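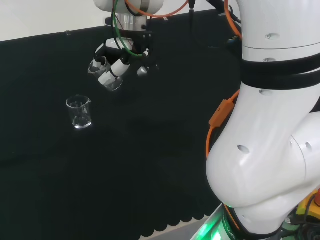 Revised bench rules for liquid handling with collaborative arms

The pouring section of the automation handbook has been rewritten and applies to all cells from 9th August. It replaces the note issued in January, which covered only capped vials and left open vessels to the judgement of whoever was on shift. Karim Abou Jaoude drafted the text after trials in the Kaluvov and Kozma cells. The main points are set out below; the full wording is in section 5.

Vessels. Glass beakers may be used for pouring work provided the gripper fingers are padded where they touch the glass. Inspect the rim and spout before each session. A chipped beaker goes in the glass bin and is not kept as a spare. Graduation marks on a beaker are a guide to filling only. Where a volume is to be recorded, weigh the receiving vessel before and after.

Liquids. Clean water is the default. Anything else needs a signed assessment, including dyed water, which has stained two of the covers. No vessel is to be filled beyond 30 ml while a new program is being proved.

Speed and height. The wrist may turn at no more than 17 degrees per second with an open vessel in the grip. The spout of the held beaker must stay clear of the rim of the receiving one throughout the pour. Contact between the two counts as a fault and is logged, even if neither is damaged.

Cables. Gripper and wrist cables must be checked through the full tilt, by hand guiding, before the program is run under power. Clips along the arm must leave enough slack for the elbow to reach its limits. A loop that passes below the gripper at any point in the tilt has to be re-dressed.

Work surface. Dark matt cloth remains the approved cover for glassware trials. It should lie flat under the receiving vessel — a fold beneath the base is enough to tip a light beaker. Wet cloth is changed before the next run.

Stopping. The emergency stop must be within reach of the operator and tested at the start of each shift. After any stop during a pour, do not resume from the held position. Support the glass by hand, release the grip and begin again from the home pose.

The Mekeck cell is exempt until its new fingers are fitted. The Kustum checklists have been amended to match, and old copies should be removed from the folders. Comments on the speed limit go to Karim, with the run log attached.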